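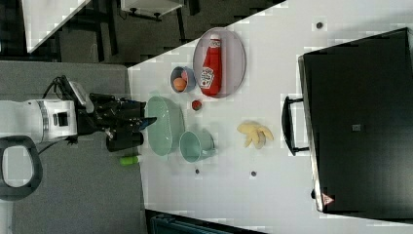
Gredosham Engineering Department | Shared Equipment | Robots and Automation

Grergate tabletop arm, with gripper and clearing-up set

Home > Equipment > Robots and automation > Grergate arm

Status: available, except open day (see below)
Where: Mfinanga Building, ground floor, demo room
Also goes to: Vutley, by arrangement
Hire: 188 pounds a day, internal users free
Slot length: four hours
Arm weight: 31 kg without the stand
Reach: 95 cm from the base, less if you want it to lift anything sensible
Page updated 2 Oct 2022

What it is

White arm, black gripper on the end, table of household bits to pick up and put somewhere else. We use it for teaching, for trying out grasp code and for showing people round. It is the machine most visitors ask to see so it gets a page of its own. The older arms are still on the general list.

The work on it at the moment is table clearing. Things in among other things, things on their side, things inside a bowl. The arm gets told what to fetch and where it should go and then it has a try. On open day you will see it doing this for real, at working speed, no speeded up video on a screen.

Open day

Demo room open all afternoon. Drop in, no ticket needed for the general session. Groups of any size please email first so we can spread you out a bit, the room gets warm and the people at the back see nothing.

Demos run back to back with a short stop for resetting the table. If you arrive in the middle of one just stand along the window side and wait, it won't be long. Talking is fine. Leaning on the table is not, it shifts and then we have to line everything up again.

What the demo covers:

Start-up and safety check. Quick but we do it every time, with visitors watching.

Picking from the open table. The easy ones. Small round red thing, cup on its side, that sort of job.

Picking out of the bowl. Harder. The rim gets in the way of the fingers and the arm has to come in steeply.

The bottle. Ketchup, Heinz, lying on a plate. It nearly fills the plate from side to side so there isn't much room at the ends. People like this one. Usually the arm takes it across the middle.

The basket. Used as a drop-off most of the time, sometimes as the thing to be moved. Slatted sides, so there is an edge to get hold of.

Banana skin. Always asked about. Awkward shape, strips going off in all directions, no obvious place to grab. We keep it in as a test of what the software does with something floppy looking. Success rate varies from week to week and we don't publish it.

Visitor's choice. You pick the item, you pick where it goes. Please don't bring your own objects unless agreed beforehand, see rules.

Questions at the end of each run. Ask anything. If the operator doesn't know they will write it down and someone will email you, leave an address.

Getting a go

Short hands-on turns after the last demo, for anyone tall enough to reach the pendant shelf comfortably. One person on the controls, one operator next to them. You move the arm by hand controller, no programming. Aim is to get one item off the table and into the basket. Harder than it looks!

Under 16s need an adult with them the whole time, in the room, not in the cafe.

School parties: separate session in May, own page, own form. Please dont book them through here, the form gets lost.

What you get if you book it

Arm and stand
Gripper, fitted
Controller and hand control
Stop button on a long lead
White table, with grey surface for the arm side
Clearing-up set: plate, bowl, basket, cup, bottle, assorted small items
Laptop with our standard software, login on the lid
Printed quick guide (the spiral bound one, not the old stapled one, bin that if you find it)

Not included: cameras, spare fingers, compressed air, your own mount. Ask.

The set is meant to stay together. Things wander. If you open the crate and something on the list is missing, tell us before you start and it won't be charged to you.

Notes on the gripper

Jointed, fairly bulky. Good at medium sized things with some height to them. Less good at anything flat on the table, fingers are quite thick further back and the knuckles touch down first. Come in at an angle or push the item to an edge.

Slim at the tips so it will get into smaller gaps than you expect. Don't force it. If the tip catches under a rim and you drive sideways you will bend it, and the replacement comes from abroad and takes ages.

Cable goes over the top where the gripper joins the arm. Leave enough slack for the wrist to turn. Check it before every run and after any move that takes the wrist right round. Do not tape it down. Previous users have taped it down. We then had a week without a gripper.

Soft finger covers on request, they help with the cup and the bottle, make no difference to small round stuff.

Notes on the table

Flat white top. Bright light on it confuses some vision code, turn off the row of lights nearest the door if you are getting ghost shapes. Blinds down after lunch.

Pale items are the usual problem. Pale cup, pale plate, white surface. If your code only works on the red and yellow things it is finding colour, try again with the lights changed and see what happens. That goes for student projects especially, we do check at marking.

Wipe down with a damp cloth, no sprays near the arm.

Speed and load

Demo speed is set low and locked. Booked users who have done the induction can ask for full speed. You need a reason and a second person in the room.

Load limit is on the plate on the base. Remember the gripper itself counts towards it, catches people out every term. Full bottles yes, tins in moderation, nothing made of glass.

Rules, short version

Induction first. No induction no key.
Stop button within reach of a person who knows they are holding it.
Nobody inside the reach of the arm while it is powered. That includes picking up dropped items. Stop, then pick up.
Hair tied back, lanyards off.
No food you plan to eat on the table.
Own objects: send a photo and weight beforehand.
If it makes a noise you haven't heard before, stop and ring us.
Put it back in the park position when you finish. Photo of the park position is inside the cupboard door.

Long version is in the handbook, same room.

Taking it to Vutley

We take the arm out to the Vutley site a few times a year for their visitor days. Goes in the van with the stand, table travels flat. Needs a ground floor room, level floor, two ordinary sockets on different sides if possible, and a door that opens fully. Somebody from here travels with it and runs it. You can't collect it yourselves, sorry, weight and insurance.

Set-up takes most of a morning. Please don't plan a talk in the same room while we are doing it, there is a lot of banging.

Travel is charged on top of the day rate. Ask for a quote, give the post code and tell us about any stairs. Ramps count as stairs for this purpose.

Common questions

Is it doing it on its own?
Depends on the run. Some are driven by the operator, some run from software. The operator will say at the start which it is. Ask if they forget.

Can I film it?
Yes, arm and table. Check with people before you film them. No lights or tripods in the walkway.

Why does it stop halfway?
Usually a limit being reached or the operator pausing it. It's allowed to stop. Somebody clears the message and carries on.

Does it know what a banana is?
Depends whose code is loaded. Some of it has names for things, some of it just sees a shape with edges to hold.

Can I buy one?
Not from us. We can tell you what we think of it after a couple of years' use, which is mostly good, with a few remarks about the cable.

Can we bring our own gripper?
If it fits the flange and you bring the drawing. Allow an extra slot for fitting.

Is there parking?
Behind Mfinanga, on the left. Fills up early on open day. Bus stops outside the main Gredosham gate and it's a short walk from there, follow the signs.

Accessible?
Level entrance, lift not needed. The table can be seen from a seated position on the window side, we keep that space clear, tell whoever is on the door.

Known faults

Hand control sometimes slow to wake. Press and hold.
Laptop fan noisy, harmless.
Quick guide, page with the wrist diagram, left and right swapped. Being reprinted.
Gripper reports closed when it is nearly closed. Allow for it in your code or check by eye.

To book

Equipment form, choose Grergate arm from the list, give the slot and say what you want it for in a line or two. We reply in the working week. If you haven't recieved anything after that, check junk and then send it again. For open day groups use the same form and put OPEN DAY in the notes box.

Cancelling: let us know by the afternoon before and there's no charge. Later than that we charge half.

See also: Finger spares and covers / Vision kit / Induction sessions / School visits / Vutley equipment store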